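Nutmont Opens Its Doors to a Friendlier Way of Choosing New Products

Nutmont, the maker of small kitchen goods with its main office in Amilbridge, has changed the way it decides which new products get built, and people at the company say the difference can already be felt in the hallways (and in the length of the meetings, which is a blessing all its own).

Until this spring, every idea for a new product went through one long yearly review. Anyone who has sat through such a thing will know how it goes. Project leads would spend weeks polishing their slides, the loudest voices tended to carry the day, and a perfectly good idea that came up in the wrong month might wait the better part of a year before anybody gave it a proper look. When the company went back over its records this winter, it found 68 projects still listed as active, a good many of them short of people, money or both.

"We kept saying yes to things we were fond of, and then we couldn't feed them," said Ji-hoon Bae, who heads product planning. "I was as guilty as anyone. I had a salad spinner on that list for years, and I still think it was a lovely salad spinner!"

Under the new plan, which began in May, the list is looked over every quarter by a group of 5 people drawn from design, sales, finance, the factory floor and customer service. Each project gets a short written summary, two pages at most, and the group reads all of them before talking about any of them. Money is set aside in three pots, one for keeping current products fresh, one for brand-new lines, and a smaller one for the odd, risky ideas that would never have made it past the old review.
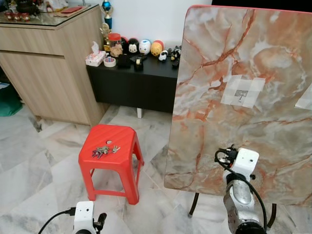

Cups and trophies near a low black console table.

The company worked with Aryee, a planning consultant that has helped a number of mid-sized manufacturers sort out crowded project lists, and it tried the approach first on its Flultetti line of storage jars before rolling it out to everything else. The Flultetti team went from nine open projects to four, and Bae says the hardest part was sitting down with the people whose work was being set aside and talking it through with them properly, over a cup of coffee and with no hurry.

Staff have been brought into it as well. An open call for ideas went out to all 1150 employees, with a simple form that asks what the product is, who would buy it and what it might replace. Ideas that aren't picked up are kept on file and come around again at the next review, along with a note to the sender explaining how the group saw it. Bae reads every one of those notes before it goes out, and he has been known to add a line or two of his own in the margin.

There is a little money for early tries, too. Any employee whose idea makes the first cut can ask for up to $2000 to build a rough model or run a small customer test, and the request needs only one signature.

The next review is set for a Monday morning at the Amilbridge office, and the form for new ideas stays open until noon on the Friday before.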